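Quarterly premises check, Illidbridge building, with comments
Ground floor, first floor and yard
Checked in March by Irén Fekete. Responses to Weronika Szczepańska, building manager.

Marks used: OK, ACTION, NOT CONVINCED. The last one isn't on the official form. I have added it for items where the paperwork says one thing and I would like to see it for myself.

1. Fire doors, ground floor
OK, except door 12.
Door 12 still doesn't latch unless you pull it. It was signed off as repaired at the last check. I let it go from fully open three times and it stopped short of the frame each time. Whoever signed for it must have given it a push.

2. Fire doors, first floor
OK. Intumescent strips in place, no paint over them. One wedge found behind the door to Sales and taken away. I took one from the same spot last quarter and was told it had been left there by mistake.

3. Escape routes
ACTION.
Clear width at the rear stairs should be 860 mm all the way down. It is, until you get to the bottom, where someone has stacked flattened boxes "for collection". Collection by whom? Samira Karam rang the waste contractor and they have no booking from us.

4. Extinguishers
NOT CONVINCED.
Every tag is in date and every tag was initialled in the same pen at, I would guess, the same desk. The one by the kitchen was hanging behind coats and I doubt anybody had looked at it. Gauge in the green, pin and seal present. Please ask Clirnthorpe for the engineer's visit sheet and not just the invoice, which came to 399 and lists "inspection, various".

5. Fire alarm and call points
OK. Tested at 9.40 am from the call point by reception. Heard in all rooms, including the toilets. The log book has four entries in identical wording. I'd like the call point number written down each time so we know they are being tested in turn.

6. Ground floor rooms 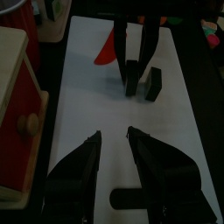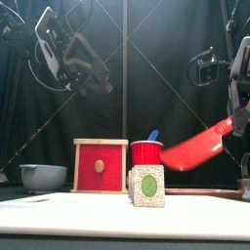
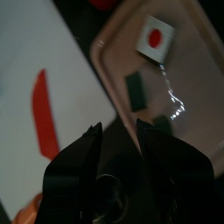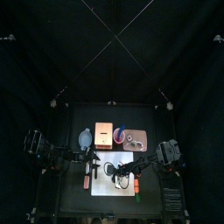

7. Portable heaters
ACTION.
We have a rule against them and I found two. One was under a desk with its lead running beneath the carpet tile. The owner told me it is never switched on, in which case it won't be missed. Both are now in the locked cupboard and can be collected at home time.

8. Extension leads
Mostly OK. One lead plugged into another lead in the first floor office, feeding a kettle and a printer. Separated while I was there. I am not hopeful it will stay that way, as there are only two wall sockets on that side and five desks. Mihret Woldemariam has asked for more sockets twice and I think she is right. Reminders by email haven't fixed it so far.

9. Emergency lighting
NOT CONVINCED.
The certificate says full duration test passed. The fitting above the rear stairs went dim well before the others and was out by the time I came back up. Either it has failed since, or the test was a quick flick of the key and a tick. I want a proper test with someone standing there at the end of it.

10. First aid boxes
Ground floor OK. First floor box has plenty of eye wash, out of date, and no medium dressings. The checklist inside the lid had been ticked in full. Eldana Workneh will restock both boxes and has been told to throw the old list away.

11. Racking in the store
OK for now. Top of the upper beam is at 3640 mm, matching the drawing. One upright has a dent at ankle height, marked as old damage. It may well be old, but I can find no record of anybody measuring it. Load notice is missing from the end bay.

12. Yard and outside steps
ACTION. Handrail loose at the bottom fixing. Grit bin full, lid broken, contents set like concrete. The light over the steps works, though the sensor seems to think it is night until mid-morning.

13. Assembly point
The sign points to the far corner of the car park, where the Pivambridge vans now park. At the last drill people stood between them. The report called this "satisfactory". I was there and it was not - two people were left off the roll because the person with the list couldn't see them. Move the sign or move the vans.

Items carried over from last quarter: 1, 3, 8 and 12. Item 1 has been carried over before.

Please don't send these back marked "done" without a date and a name. I'll be looking at door 12 first.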